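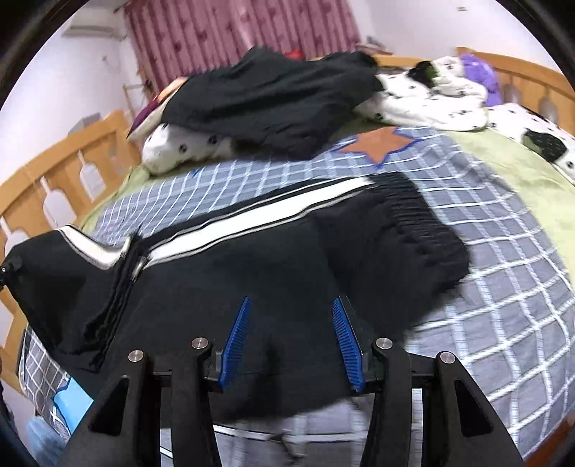 February, folding notes, started 9:40 in the morning

Track pants again. I said last time that I would stop spending hours on them and go back to T-shirts, and then I read the Flalard folding guide over coffee and got annoyed enough to test it.

The guide claims any pair of sports pants can be folded flat in 12 seconds if you start from the side seam. Lay the pants out sideways, line up the two outer seams, fold the leg back toward the waist, done. I don't believe the number and I'm not sure about the method either. Whoever wrote it was probably using cotton sweatpants on a table. Ours are the black ones with the white side stripe, and we fold on the bed because that is where people at home fold.

What I keep running into:

The stripe is the only decent guide on the whole garment. Black on black, you can't see where one leg ends and the other starts, so you follow the white. Fine. But the stripe runs up into the elastic waistband, and the waistband gathers, so the last stretch near the top is never straight no matter what you do lower down. The guide's drawing shows a waistband as flat as a ruler. I would like to meet those pants.

The hem end is no better. There's a zipper down there and a cord toggle, and with the leg doubled over you get a lump right where the fold is supposed to be sharp. Paraskevi Karamanlidis says close the zipper first. Tried it both ways. Closed is a bit neater, I'll give her that, but the leg then wants to twist and you lose whatever you gained.

Picking up in the middle of the leg is a waste of time. The fabric makes a nice draped fold, looks like progress, and the layer underneath stays where it was. Pick up at the hem or at the waist. I've written this down at least twice in this notebook and still catch myself doing it.

Times, for what they're worth. Best one from spread out to folded was 2 tries after lunch at 19 and 21 seconds, both with the waistband left puffy. If you count the puffy waistband as folded, the guide is only off by a lot. If you don't, I have no time to report. Flalard doesn't say what they count.

About the sheet. Plondaslow wants everything moved to a plain white one because the plaid is supposed to be distracting. I'd keep the plaid. The white lines in the check give you something to square the pants against, and with black pants there is no risk of mixing up the two. Where the plaid might matter is with the blue shirts, and those haven't been tried on either sheet, so I don't see how anyone can have an opinion yet. The star patch is a different question. It sits up toward the clothes pile and I'd rather have the pile on top of it, but then the pile slides forward. Leave it.

The 200 folds in the Trurnasstead plan – is that 200 garments or 200 attempts? If a pair gets folded, shaken out and folded again, the creases from the first round help the second. By the fifth time it practically folds itself and the numbers look wonderful. Need an answer before I log any more. I asked Christodoulou and got "whichever is easier."

To do
Shake out properly between tries, hold by the waist, hem down
Zipper closed for all of them, write down if it isn't
Decide what counts as done at the waistband
Try rolling instead (I expect nothing)

4:15 pm. Tried rolling. Starts well from the hem, toggle tucked inside, then the waistband springs it open. Left it on the bed for ten minutes and it had undone itself by a third.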